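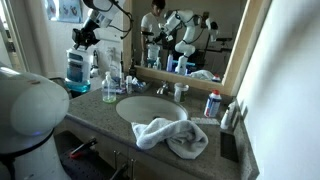
[trodmont-l] Re: Is the Reisinger story about the last season true?

From: Hanane Sqalli
To: trodmont-l

Dear Dinesh, dear all,

Thank you for the long message. I answer below between your paragraphs, and I have cut only the part about the parking at the castle, which Sarla answered already.

Dinesh Nigam wrote:

> I suppose everyone has seen the Reisinger piece by now. "According to one
> insider, Queen Odile will remain the central figure of Trodmont until the
> very last episode." It has been copied by every entertainment site I read,
> and on each copy the insider becomes a little more important. On the first
> page he was "a person close to the production." By the evening he was
> "a senior member of the writing team." Did anybody find where it started?

I looked for it during two evenings. The oldest version I could find is in the Reisinger weekly letter from March, in the small column on the right side. It has 109 words, and the word "insider" is used one time. The column does not say that the Queen remains until the last episode. It says that she "remains in the thoughts of the other characters" until the last episode. For me this is a large difference. A dead queen can also remain in the thoughts of the other characters, and if you remember how the second season treated the old Duke, you know that the writers like to do exactly this.

I think the first site that copied the text made it shorter, and the meaning was lost there. After this, all the others copied the short version. I do not believe that somebody wanted to lie.

> My second point. Widomus has put up the page for the new season and Odile
> is not in the main picture. My sister says this proves she dies in the first
> hour. I say it proves nothing because the Chancellor was missing from the
> picture last time and he was in every episode.

I agree with you and I am sorry for your sister. The Chancellor was missing, and the cook also, and the cook had the best scene of the whole year. In addition, the picture on the Widomus page is different depending on the country. Where I live, Odile is there, standing behind the two princes, with the gray coat from the funeral. Fengying wrote to me privately that in her version there are only the princes and the horse. So please, before we discuss the picture again, let us each say which country we are looking from.

> Third, the coronation scene. Somebody on the Terenix forum claims that it
> was filmed twice, once with Odile in the cathedral and once without, so that
> even the extras do not know which one is used. 700 extras! Can this be right?
> It sounds very expensive to me.

Here I can help a little. Neelam Ahuja from our list was one of the extras, and she gave me permission to repeat what she is allowed to tell, which is not much. She was in the cathedral for one long day. She did not hear the number 700 from anybody there, and she thinks it is the number of people who asked to take part. She stood in row 20, behind a very tall bishop, and she could see the top of the crown and nothing else. When they repeated the scene in the afternoon, she was told it was for the light. If the Queen was in her chair in the morning and not in the afternoon, Neelam could not know it.

So the Terenix person is perhaps right, but I would like to know how he could see it. I asked him politely in the forum. He answered with a picture of a crown.

> Last point, and then I let you all go to dinner. Should we keep our usual rule
> about spoilers? With so many rumors I no longer know what is a spoiler and
> what is only invented by a website. I had a message returned by the moderator
> for guessing!

The moderator is me, so I should explain. Your message was returned because you wrote the guess in the subject line. Inside the message, you can guess as much as you want. The rule stays like this:

-- Nothing about the story in the subject line, also when you believe it is false.
-- Leave 20 empty lines before you write about an episode that was not shown yet in all countries.
-- If you repeat a rumor, add the place where you read it, and if possible the oldest place.

The third one is new. I would like to try it for this season. When I read again our archive for episode 77, I found that we were discussing for weeks a wedding which came from one single joke in a comment. Many of us (me too) defended this wedding with very serious arguments. Sarla Bansal even made the family tree.

About the question in your subject: my personal opinion is that the Reisinger story is half true. I expect that Odile dies in the middle of the season, probably of the illness that the doctor did not want to name, and that the grandson speaks with her portrait in the last scene. The portrait was cleaned and moved to the small staircase in the final episode of last year, and the camera stayed on it for a long time. I can be wrong. I was wrong about the Duke, about the letters and about both marriages.

Two small things before I stop. The link for watching together is the same as last year, and we start at 8:30 in the evening, central time. Fengying Wei offers again to write the summary for people who must work, but she asks that somebody else takes the fourth episode -- please write to her directly, not to the list.

And Dinesh, tell your sister that if she is right about the first hour, I will put her name in the welcome message of the list until the summer.

Kind regards,
Hanane

--
trodmont-l: to leave the list, send an empty message with the word "leave" in the subject line.
Please quote only the part you are answering.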